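Section 4: Getting the Table Ready

Read this section before you unfold anything. The box says the Pikar folding card table sets up in under a minute. I have set up a lot of these for the Galtstead games room and I have never managed it, so set aside a quarter of an hour the first time and don't believe the box.

What you should have

The tabletop in two hinged halves, four folding legs, two center latches, one roll of felt, one bag of felt clips and one hex key. The packing slip also lists a "leveling system." Those are the plastic feet already screwed into the legs. If you are hunting through the foam for something grander, stop.

4.1 Unfolding the top

1. Lay the closed table on a rug or blanket with the hinge side facing away from you.
2. Open the two halves until they lie flat, playing side down.
3. Slide both center latches across until they click. One of them will click and the other will feel as if it has. Push the second one again.
4. Try to lift the middle with one hand. If the halves bend at all, the latches are not home.

CAUTION: Keep your fingers out of the hinge line while the halves are moving. The printed sheet calls the hinge "pinch resistant." I would not test that.

4.2 Legs

1. Pull each leg up from its recess and swing it out until the brace locks.
2. Tighten the bolt at the top of each leg with the hex key. A firm quarter turn past snug is plenty.
3. With a second person, turn the table over by its long sides and set it down on all four feet together.

Note: The sheet says one adult can do step 3. One adult can, and will also scrape a wall. Get help.

Note: Tighten the bolts again after the first week. Rosalinda Talavera at Cleto, where we bought the last batch, told me this was unnecessary with the new washers. Every one of mine needed it.

4.3 Leveling

The feet screw in and out by hand. Start with all four screwed fully in, rock the table corner to corner, and let out only the foot that lifts. Wait until the table is standing where it will be used. A table leveled in the hallway is level in the hallway.

You do not need the spirit level app the sheet recommends. The phone's camera bump throws it off, and card players care about wobble far more than slope. A marble set in the middle is good enough if you are curious. If it rolls slowly, leave things alone.

4.4 Fitting the felt

1. Brush the tabletop clean. One crumb under the felt becomes a permanent bump.
2. Unroll the felt with the smooth side up and let it rest flat. The sheet says two hours. Overnight is better, whatever color you ordered.
3. Line up one long side and fix it with clips, working from the center toward the corners.
4. Pull the opposite side snug and clip it the same way.
5. Do the short sides last.

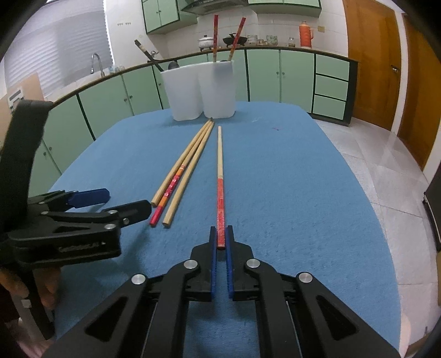 Do not pull the felt as tight as it will go. The sheet shows it stretched like a drum, and that looks fine for a month, after which the clips start to creep and you get a ripple down one side. Snug is when you can pinch up a small fold in the middle and it drops flat as soon as you let go.

CAUTION: Do not use spray glue, even the "repositionable" kind. It isn't, and the warranty excludes it by name.

4.5 Stains, fading and what the cleaner will not do

Pikar sells a felt cleaner and tells you to use it monthly. I can't find a reason for the monthly part beyond selling more of it. My own routine is as follows.

1. Brush the felt in one direction after each session.
2. Blot spills at once with a dry white cloth. Do not rub.
3. For sugary drinks, dab with cold water and blot again.
4. Let the felt dry with the table open. Folding it damp leaves a crease that no brush will lift.

Candle wax is a different matter. Let it harden, pick off what you can with a fingernail, and accept that a faint mark may stay. The iron-and-paper-bag trick gets passed around a great deal. Precious Ignacio tried it on our oldest table and now that table has a shiny patch in the shape of an iron.

"Fade-proof" means that the felt fades evenly. If the table stands near a window, turn it end for end every so often, or draw the blinds.

4.6 Weight limits

The label under the top gives a limit of 37 kilograms, spread evenly. It says nothing about somebody leaning on one corner to reach the snacks, which is what tables have to put up with. Keep people from sitting on it. Keep the heavy things near the middle, over the latches.

4.7 Folding and storing

1. Take off the clips on the hinge line only. The rest can stay.
2. Turn the table over, again with two people.
3. Release the leg braces and fold the legs in, short side first. In the wrong order they will still fold, but the top won't close.
4. Undo both latches and close the halves gently, with the felt inside.
5. Store upright in a dry room.

Note: The carrying bag is sold separately. Lilibeth Mercado has one and reports that the zipper went before September was out. An old bedsheet and a strap do the same job.

If a latch breaks, order by the part number stamped on the latch itself. The number printed in the parts list belongs to the previous model and will get you a latch that doesn't fit.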